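Slow demonstrations are worth the money

Opinion, Thursday, March 7, 2024

The usual measure of a demonstration programme is episodes per shift. I think it is the wrong measure, and at Filtbridge we have stopped reporting it.

Our case is sweeping with a broom and a dustpan. An operator drives both arms by remote control, one on each tool. Last year the target was 2,000 episodes, and operators were paid by the episode. They learned quickly to hold the pan still and push hard with the broom. Most of the debris went in. The policy trained on those episodes copied the push very well and had no idea what to do when a crumb rolled past the lip.

That gap is easy to explain. A fast operator avoids mistakes, or throws the episode away when one happens. The recoveries are then missing from the data, and recovery is most of what sweeping consists of. On the Brameso controller we now allow 31 seconds of idle time before an episode is closed, up from 11. Operators use it to look, shift the pan and try again. Output per shift fell by almost half.

I would also argue against guiding the arms by hand for this task. Hand guiding is good for a single arm and a short path. With two tools it needs a person standing where the dirt is, and the force on the handle is partly theirs. Remote control is clumsier, but the operator has to work within what the grippers can do.

Clarna, our labelling tool, marks each contact between broom and pan. It should mark hesitation too.
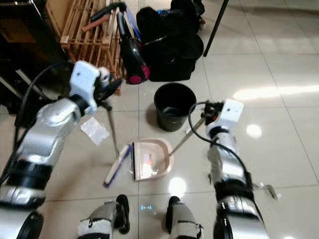

How many operators should record the same task?

At least eight, in my view, with no one of them supplying more than a quarter of the episodes. Habits in the wrist show up in the policy, and a single operator's habits are hard to remove later.

We will review the idle limit in April. I expect to ask for it to be raised again.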